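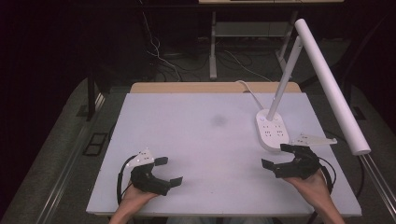

Gavley wrote back within a day of the last report to ask whether the operating rules would be finished before more sessions were recorded, and whether operators at both sites were held to the same version. They are now. Version 2 has been in force at Fadport and Parholm since the start of July, and both sites stopped using their own checklists that week.

## Work under the Olaniyan grant, July

We recorded 609 sessions with hand-held grippers. Of these, 400 were done under the new rules and the rest under the old checklists. The older sessions are kept in a separate folder and won't be counted toward the target until they have been reviewed.

**Rules now in force**

- Both grippers start open, fingers pointing in toward the middle of the work surface.
- Cables loop out behind the hand, never across the fingers.
- Bare hands only. Sleeves pushed back past the wrist.
- Anything with a power cord is set down before the operator picks up the grippers.
- A dropped gripper ends the session. Check the finger pads before starting again.

The cable rule caused the most argument. Parholm wanted cables taped to the forearm, and we tried it for a week. Operators found it slow to put on and it pulled when they reached across the table, so the rule stayed as first written.

**Audit**

We checked 100 of the new sessions against the rules. Most of the faults were in the starting position, usually one gripper already partly closed. Fadport has added a pause before recording begins. Parholm will do the same in August.

**Still open**

The limit on continuous working time is not settled. Fadport takes a break every half hour and Parholm leaves it to the operator. We would like one figure for both sites and will send a proposal with the next report. Spending is within budget, and the money set aside for replacement finger pads has not been touched.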